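Friday, September 21, 2018
Posted by Jessie Shearer

Right, quick one before work. The skatepark meeting in Gusbridge was last night and I said I'd write it up, so. Sorry for the state of this.

Racket grips, then the litter tray.

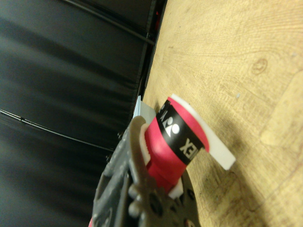
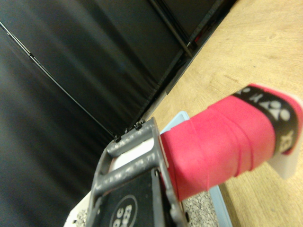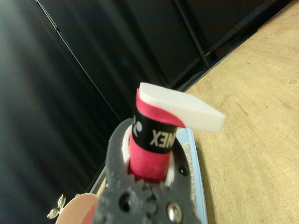
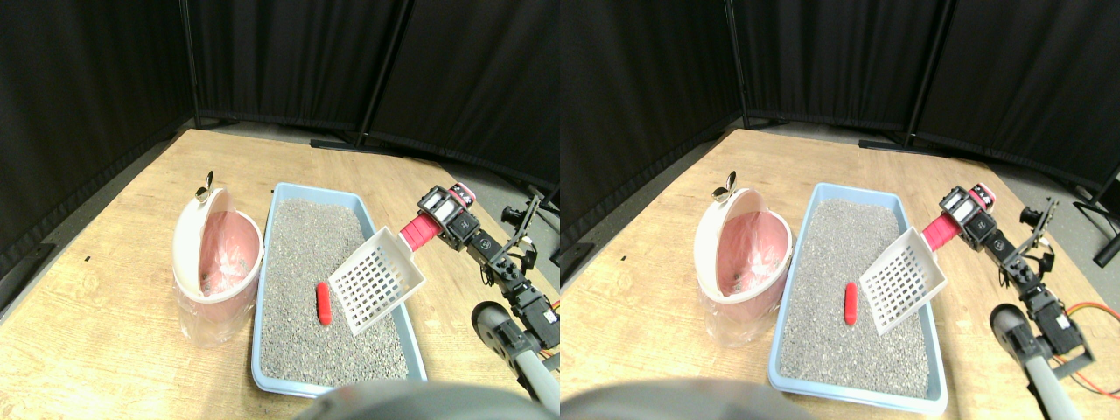 Over 80 people turned up. Hall had chairs for half that. Mostly parents, a few teenagers at the back, one man who wanted to talk about the bins.

The plan is still the old tennis courts off Yule Lane. Concrete bowl, one long ledge, a flat bit for beginers. Plunmont (the builders) reckon 14 weeks once the ground's dry enough, so May at the earliest. I'd hoped for sooner. Ah well.

Noise came up. Again. They've moved the bowl 33 metres further from the houses and that seemed to calm most people down, though not the lady from number six.

Petition is at 502 names. Paper copies in the chip shop and the library, please sign only once!! Two of you know who you are.

Still no answer on lights. I asked twice. My own view, no lights means no use at all after school in winter, and thats when the kids need it. Will ask again.

Drawings are up in the library till the end of next week. Go and look. Got to run, bus.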